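Subject: Re: [menswear-swap] Dallari brogues, worth resoling?

Hello all,

Thanks for the replies so far! The brogues are going off to Gollbridge in August, heels and all. They want 200 for the full job (welt included), which made me gulp a bit, but a new pair is 300 and I'd only have to break them in again.
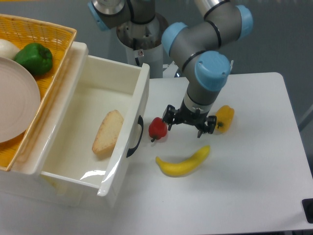
Hélène Dhillon wrote:
> I'd ask for the leather sole with a thin rubber
> topper. Mine were done like that and I've had
> 5 winters out of them. Do send the shoe trees
> along too, or they'll come back a funny shape.

Lovely idea, Hélène, I'll ask about the topper! The trees are a size too big though, so I may leave them at home.
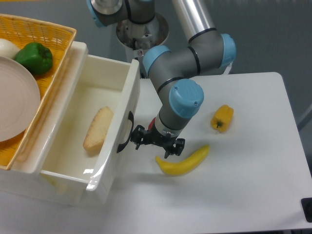
I've also got three Vincze ties going spare if anyone fancies them – two wool, one knitted silk with a small pull near the tip. Just cover the postage. Rebecca Russo has first dibs on the navy one (she asked in the last thread), the others are up for grabs. Mail me off list, evenings are best.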